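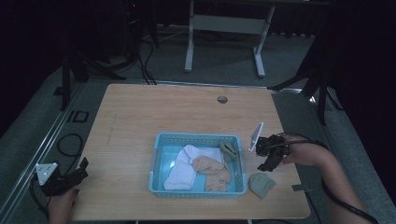

## Getting from Skandier to Kodcombe on the late bus

My first winter in Kodcombe I missed the last bus twice, so let me save you the taxi fare!

1. Get the 402 from the stop outside Skandier station, on the side with the bakery. The other side takes you down the valley.
2. Buy the ticket on the app before you board. Drivers only take cards in December, when it's busy.
3. Sit on the left if you want the lake — it's gorgeous at sunset.
4. Change at Drullora. You get 2 minutes if the bus is late, so have your bags by the door (skis go in the rack at the back).
5. The connecting shuttle leaves at 29 past the hour and drops you by the lifts.

If you miss it, wait in the Kang bar across the road. They do a decent hot chocolate and the next shuttle is 30 minutes later.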